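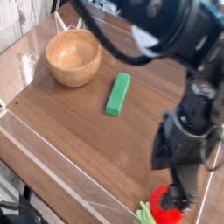
Speaker notes: Gathering Examples for the Tabletop Program
Tilex Research Office
Delivered July 15, 2023
Speaking time: 6 minutes per section, questions held to the end

Section 1. Purpose

Good morning, and thank you to the Clemance group for the invitation. My remarks concern the collection stage of our work. Training and evaluation are covered in the written report and will be mentioned only where they affect what we collect.

The program teaches an arm to move everyday objects on a table in response to a short written instruction. The system learns from recorded examples. Each example consists of the instruction, the camera views, and the positions of the arm from start to finish.

(Leave the opening slide up for this part.)

The table on the screen is typical of the station. There is a wooden bowl, a green block, a red toy vegetable under the gripper, and a pale green toy with stalks beside it. Clear panels border the work surface. The objects are ordinary by design. We wish the system to learn the task, and costly props would add nothing to that.

Section 2. What counts as one example

An example begins when the operator confirms the instruction and ends when the arm is clear of the object. Instructions are written in plain words, such as "put the red vegetable in the bowl." Operators may not change the wording once recording has begun.

Between examples, objects are moved by hand to new positions. The layout sheet, prepared with Cemitz, lists 76 starting layouts. Operators work through the sheet in order and note any layout they could not reach.

(Pause. Ask whether the room can read the layout sheet at this size.)

Section 3. Present holdings

The first collection period produced 1,067 accepted examples. The target for the full set is 4,000, to be reached by the end of November. Additional operator shifts have been approved for that purpose.

Failed attempts are kept and labeled as failures. A dropped object, followed by a second grasp, is kept as a single example and marked "recovered." Early in the program such recordings were deleted. We regard that as an error and have corrected the procedure.

Section 4. Review

Every example is watched in full by a reviewer who did not record it. The reviewer checks that the instruction matches the movement and that the camera views are aligned in time. The Ó Gríofa labeling guide is used for all written descriptions. Where two reviewers disagree, the example is set aside until the next review meeting.

(If time is short, skip to Section 5.)

Section 5. Requests to partners

We ask partner sites to send their object lists before recording starts, and to report any change in camera position on the day it is made. Files should arrive with the layout number in the log. Copies of the log template are at the registration desk.

Questions.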